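Open day at Bindstead: hand-held grippers, compared

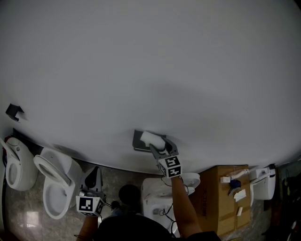
I went to Bindstead with low expectations, having sat through the Norkby presentation in February and come home with a tote bag and no numbers. The pitch is the same everywhere now. A person does the job by hand with a pair of grippers, the fingers record what they did, and later an arm is supposed to repeat it. What I wanted to know was how the grippers feel after an hour, and whether the tracking holds up outside a tidy lab bench.

On the second point I'll give them some credit. They let us work in a bathroom display area, with a row of toilets along a big white wall and a task that happens up on the wall itself: a white block that goes into a dark grey holder. A plain white wall is a rotten background for any camera trying to work out where it is, and I said so. Josué Araújo, who was running our group, agreed faster than I expected and said the marker cubes on the grippers were there to help with that. He also said the wide lens sees plenty of floor. Fine. But a marker only helps if a camera can see it, and your own arm is very good at getting in the way.

We had two pairs to try. The Wieser pair has the nicer trigger, with a long, even pull, and I could feel when the fingers had met something hard. The Drerkusley pair is lighter and closes faster, and I dropped things with it. Both have a cable running back along the arm. I caught mine on a toilet lid twice in the first ten minutes, and the man after me did the same. Cordless versions are coming, we were told, as we were told at Norkby.

Working above shoulder height is where I lost patience. Pushing a block into a holder with your bare thumb takes a second. With the gripper you come at it from below, the fingers hide what you are doing, and you end up leaning in with your whole shoulder. By my tenth go I was pushing at an angle I would never want an arm to copy. I asked what happens to bad repeats like mine. They get thrown out if somebody flags them, which means a person watching every clip.

Then the numbers. Bindstead says 200 repeats are enough for a simple placing task and 3000 for one with variations in height and lighting. I asked for success rates on the arm at both levels and got one figure for one holder, with no word on how many tries were behind it. The arm itself was not running during our visit - it was "being moved", according to the desk.

Price came up only when I pushed. The Wieser pair is around 400 dollars more than the other, and replacement finger pads are extra. If I had to pick I would take the Wieser for the trigger and tape the cable to my sleeve. I am not ready to pick. Araújo promised to send the full test log, including the failures, and I'll add it to this page if it arrives.

Parking is behind the building and fills up early. Coffee was decent.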